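Bustgate Handling Cell: Gallery and House Rules

On this page we show the Bustgate cell at its work, together with the rules that we follow when a program is prepared and changed. The cell exists in simulation, and the rules were first written for our Pekel line. Click on a picture to see it larger.
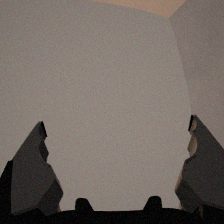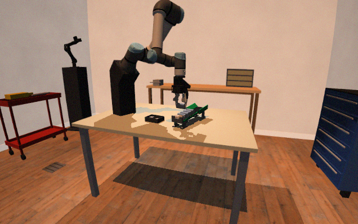 Bustgate, gripper and cell.

Our rules for handling small parts fill 40 pages, and most new colleagues read only the first five. I would like to ask you to read also the chapter about approach height, which was changed in September. The old text said that the gripper must travel "at a safe distance" over the table, and every programmer understood this in a different way. In the new text the height is given as a number: while a part is carried, its lowest point stays 200 mm above the highest fixed object on the path. Only in the last step, when the part is just above the tabletop and beside the roller conveyor, as in the second picture, may the arm be lower. For this step the speed is limited to 5 percent. The side guides of the conveyor, green in our model, count as fixed objects, and so do the rims of the tray. Please enter both in the collision list by hand, as the Birkett import tool does not always take them over.

A second chapter is about the gripper view. Before a program is released, it must be checked from the gripper and also from a place in the room. When a large surface stands close between the fingers, the gripper view alone does not tell you enough about what is behind it. Both views are stored with the program under the same number.

Each release needs more than 2000 cycles without a contact alarm. The log goes to the Skindside folder, and the program name must be the same in both places.

Last change of this page: 2024-05-10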